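Machines and Everyday Work
Handout 6: Can It Do the Chores Yet?
Instructor: Marjorie Yeoman

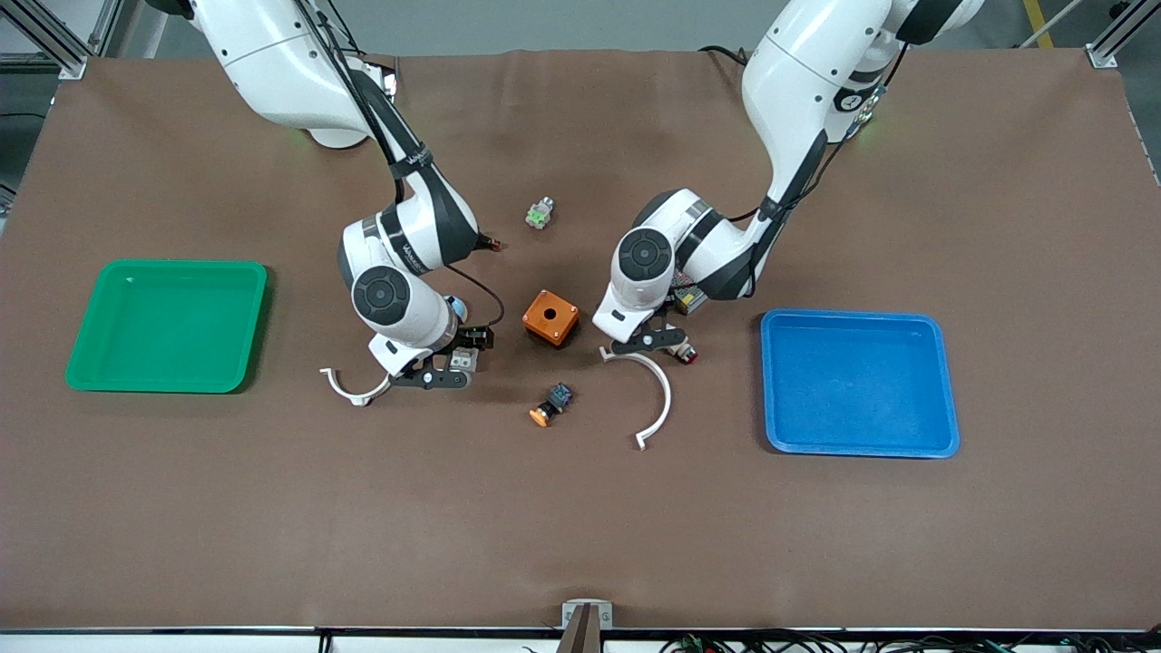
Last week we finished with the claim, printed in one magazine or another every year since your grandparents were young, that the household robot is five years off. I asked you to bring in the oldest version you could find. The winner was an advertisement from a vacuum cleaner catalog in which a tin butler serves a roast. I would like you to keep that butler in mind, because most of what goes wrong in this field goes wrong between the kitchen and the roast.

The short answer to this week's question is "some of them, if you tidy up first." The longer answer takes up the rest of the handout and a fair part of the exam.

1. What counts as a chore

For this course a chore is a job that (a) a healthy adult can learn in an afternoon, (b) involves objects the worker did not choose, and (c) will need doing again. Folding towels is a chore. So is sorting a bin of switches into trays, whatever the job title on the badge says. Building a cathedral is not a chore, although parts of it must have felt like one.

Part (b) is where the trouble lives. A dishwasher washes dishes very well, and has for decades. It does so by refusing to deal with anything you haven't scraped, carried, turned the right way up and wedged between two prongs. We say the machine does the dishes. Watch somebody load it and then decide who does the dishes.

2. The easy thing and the hard thing

A factory arm can return to the same point in the air all day without getting bored or asking about its pension. If the part is always at that point, the job is close to solved, and the money goes into making sure the part is always there: feeders, fixtures, chutes, and a person named in no brochure who clears the jam.

Take the part out of the fixture and drop it on a table with its friends. Now the machine has to work out:

which thing is which, including the ones lying on their sides
where a pair of fingers could close on it
whether the fingers will hit a neighbor on the way in
whether it has hold of the thing, or only of the idea of the thing
where it goes, and which way up

You do all of this while looking for your keys and talking on the phone. You are also not very good at explaining how, and that is half the reason it has taken so long to teach to anything else.

Shape matters more than people expect. A square box gives two flat fingers two flat sides to squeeze. A curved bracket gives them a curve, and a curve likes to swing. A clear plastic housing can confuse a camera, which may see the table through it and draw its own conclusions. A small round button lying on its side may roll when nudged. None of these would slow down a bored teenager, a benchmark we will return to.

3. Two hands are better, and worse

A second arm lets a machine hold with one hand and work with the other, pass an item across, or steady something long. It also gives the machine something new to bump into, namely itself. Everything one arm plans has to be checked against what the other is up to. Anyone who has cooked in a small kitchen with a spouse will see the difficulty at once.

For the exam, know the difference between these:

Parallel work: each arm has its own pile and minds its own business.
Shared work: both arms are on the same object, and a mistake by either is a mistake by both.

Many demonstrations sold as the second are the first. Check whether the arms ever touch the same thing at the same time.

4. How to watch a demonstration

Here is the case we will use in discussion. Wainwright, a mid-sized maker of control panels, wanted help with kitting – gathering loose parts into trays so that the assembler has a full set to hand. Two suppliers came to show their wares in April.

The first, Brirska, ran 10 picks in front of the visitors and got all 10. There was applause and, I am told, a very decent lunch. The second, Tendura, ran 1,000 picks over a long and dull stretch with the same mixed parts and reported 338 that needed a person to step in. There was no applause. The lunch was sandwiches.

Which supplier told Wainwright more? Before you write "Tendura" and put down your pen, consider that 338 in 1,000 is a dreadful number for a production line. A person stepping in every third pick might as well sit down and do the picking. But you know it is dreadful, and you can ask which parts caused it. From 10 good picks you can learn that 10 good picks are possible, and that somebody chose the 10.

Things to ask at any demonstration, in whatever order annoys the salesman least:

Who put the objects out, and can I move one?
Is the film sped up? (Look for a clock or a passing person.)
Is the machine deciding, or is somebody in another room steering it?
What happens after a drop?
How many tries came before this one?

The steering question is a fair one and need not be hostile. Steering an arm by hand is a respectable way to teach it. It becomes a problem when the teaching is shown as the graduation.

5. Home versus shop floor

The shop floor has the advantages. The table stays where it is, the light is the same at noon and at 3 a.m., and the parts come from a list. There is also somebody paid to care if the machine stops. A home has stairs, a dog, one sock, and a drawer that needs to be lifted slightly to the left before it opens.

Against that, homes are forgiving about speed. If a towel takes nine minutes to fold and you are asleep, you may not mind. Prollell built its whole pitch on this, with a laundry machine that was meant to work through the night. It took 2,000 orders. The review in your reader covers what customers thought of the noise.

So the two settings fail in different ways. In the shop the machine is usually able but too slow or too unreliable to earn its floor space. At home it could be slow, if only it were able.

6. Where that leaves us

My own view, which you are free to dispute and will not be marked down for disputing well: sorting known parts from a table into known trays is within reach and in places already done. Sorting unknown things into places that make sense to the owner is some way off. The roast is further.

Reading for next time
Course reader, chapter on grasping (skip the appendix unless you like trigonometry)
The Prollell review, including the letters that follow it

Exercise, one page
Pick a chore you did this week. Write instructions for it that would work for someone who has never seen your home and takes every word literally. Then swap with a partner and follow theirs exactly. Report the first step at which you got stuck. Last year's shortest run ended at "get the sponge."

Papers go in the box outside my office by 4 p.m. The lid sticks, so pull from the hinge side.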